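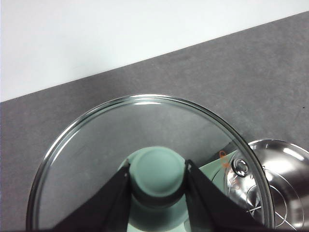

Otbridge opens orders for Surnasora, a kitchen-handling kit for small robot arms

FOR RELEASE 6/16/18

I'm Amerley Sarpong, and I look after product at Otbridge. I've been asked to write this one myself, so apologies to any editors who were hoping for the usual stiff version. The short of it: Surnasora, our two-finger gripper kit for cookware and other household objects, is on sale from today, and I'm very happy about it (and a bit tired).

We started on Surnasora because our customers kept asking for the same thing. They had a perfectly decent arm, they'd bought a gripper meant for cartons or machined parts, and then they wanted it to work in a kitchen. Lids are slippery. Knobs are round and small. Glass throws reflections everywhere, and a shiny steel pan is even worse for a camera than glass is. Our first prototype went out to a test kitchen in March and came back with a long list of complaints, most of them fair!

What's in the kit

You get a pair of narrow black fingers, the drive unit behind them, a small colour camera that sits at the wrist and looks down past the fingertips, one cable for power and data, and the software. The fingers taper to a slim tip so you can get in on either side of a lid knob without the rest of the gripper getting in the way. Because the camera travels with the hand, it sees the knob, the rim and the bit of counter you're heading for from close up, which is where most of the fiddly decisions get made.

The software comes with 20 ready-made grasps. Lid knobs, pot handles, bowl rims and cup handles are all in there, along with plenty we added because somebody on the team wanted it at home. You can use them as they are or record your own by moving the arm by hand. I recorded my first one in an afternoon, and I'm no programmer.

About the lids

I'll admit I have a soft spot for the lid work. Clear glass was the part we argued over the longest, with one camp wanting to add a second sensor and the other (mine) wanting to get more out of the camera we already had. We ended up having the software look for the knob first and treat the glass around it as something to keep clear of. It made the whole thing simpler and kept the price down too.

Raquel Rocha runs the teaching lab at Taslow and has had a pre-release kit on her bench this spring. She was kind enough to let me quote her: "My students used to spend the first half of term fighting with the gripper. This year they got to the cooking tasks early, and I had to write new ones. I'd still like a longer cable."

The longer cable is in the box now, Raquel.

Handles and open counter

Side handles are a different sort of job. The hand comes in low with the fingers open, and you choose whether it should close on the handle or stop short and wait for a person to say go. We've left that pause switched on out of the box. You can turn it off in the settings, but please run your own pots and pans through it a few times first, with nothing on the stove.
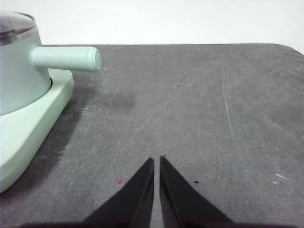
Price, warranty and where to get it

Surnasora costs $2,000 for the full kit. If you already own an Otbridge wrist camera, the gripper and software on their own are $1,000. Both come with a warranty of five years on the drive unit. Fingertips wear, so we don't cover those, but a spare pair is included and they swap over with the small key in the lid of the case.

Orders are open now through our own site and through our distributor, Arruda, who will also handle repairs and bulk orders for schools. Arruda has demo units at its service centre if you'd like to bring in your favourite pan and have a go.

Press contact

Write to me, Amerley Sarpong, care of the Otbridge press desk. I can arrange loan kits for reviewers, and I'm glad to talk grasp recording, pricing or cookware for as long as you'll let me - just tell me which arm you're using so I can send the right mounting plate.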